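My aunt, Pei-shan Tang, died on a Friday in September, and I ended up writing the obituary. I had never written one. The paper in Clarnberg charges by length, and the first draft came to 2786 characters with spaces. They wanted it under 2103 for the price my cousin had agreed to, so I spent two evenings taking things out.

The dates and the survivors stayed in. So did the 30 years she taught piano in the front room on Chacko Street. What went was the year in Siltitz, the argument over the church organ, and most of what I knew about her as a young woman.

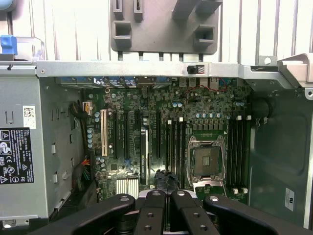 Inside a desktop tower, motherboard in the middle.

My cousin Pei-shan Sin was named after her, and that caused trouble with the funeral home. They sent the first proof back with the wrong surname at the top - my cousin's. She read it over the phone to me and we had them fix it before lunch.

The service was small. Her old students played, one after another, and the last one lost her place and started over. Afterward we drove out to Etport, where my aunt had wanted her ashes to go, and ate sandwiches in the car until the rain let up.

I kept the long draft. I've been adding to it at night, mainly the Siltitz part, and I'm going to print copies for the family when it's done. If you studied with her and have a story, send it to me.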